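3.2 Collecting demonstrations by hand

We first taught the Cluno arm by remote control, and it learned mainly our hesitation. Of 39 teleoperated attempts at the container task, 15 were usable. We then switched to the Trituto hand-held gripper and recorded 106 demonstrations in April, at the cost of one sore wrist. Clear plastic remained a nuisance: the depth estimate treated it largely as a rumor, so we labeled the rim instead.

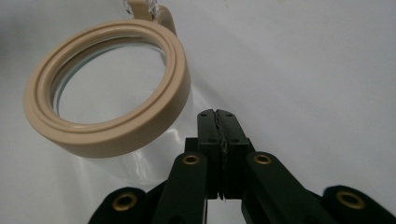
Figure 4. Hand-held gripper, jaws closed, beside a clear container with a beige rim.

3.3 Training

All policies were trained on the hand-held set alone.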